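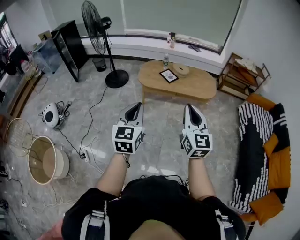
Does the Hukby home kit need a robot arm in the house before I can start recording with it?

You don't need an arm at all for the recording part. The basic kit is the two hand grippers, the harness and a login, and you can do weeks of sessions before any robot gets involved.

Posted in Kits and Services

Hukby home kit or the Flusesov subscription?

paewai_porch

Okay, I've gone back and forth on this since March and I need someone to talk me off the fence. I want to teach a small two-arm setup to do boring living room stuff – tidying the coffee table, mostly, putting lids on boxes, moving bottles to where they belong. Hukby sells the handheld gripper kit outright and you process the recordings yourself. Flusesov rents you pretty much the same thing for 91 a month and does the processing for you. My place is on the small side with a shiny stone floor and a lot of cords, and I'm wondering if that messes up the tracking. Also, is the harness any good for more than an hour? I have a bad shoulder and the photos on their site tell me nothing.

flosside_dan_not_dan

I have the Hukby and I like it a lot! The harness straps go over both shoulders and the weight sits okay once you've fiddled with the buckles, but please take the time to fiddle. My first evening I left them loose and the whole thing crept backward every time I leaned over the table. I can do an hour and a half now, with a break in the middle to drink something and shake my hands out. Your hands will complain before your shoulder does, at least mine did.

Shiny floor: didn't bother mine much in daytime. It got worse at night with one bright lamp bouncing off the tile, so I pull the blind down and use the ceiling light instead. What the system really hates is when you turn a cube on the back of the gripper so far that the camera can't see any of the printed squares. You learn to keep your wrists fairly level, and it feels silly for a day or two and then you stop noticing.

Number of takes – I did 200 for the "put the lid on the round box" job and that was enough for a decent first try. For the water bottle I needed more because clear plastic is a pain for the camera. Put something with a label in there first and save the clear stuff for later.

Cords, well. Tape them or shove them under the couch. You're looking at your hands and not your feet.

mossy_toaster

I had Flusesov for 4 months. Processing is nice, you upload and it comes back done, but mine took 7 days once and support just said the queue was busy. If you're OK with a command line I'd buy the Hukby. If you're not, pay the rent and be patient. Their spare finger tips are overpriced.

rk_garage

get the hukby. used ones come up on the Flosside board sometimes, check that the marker cubes aren't scratched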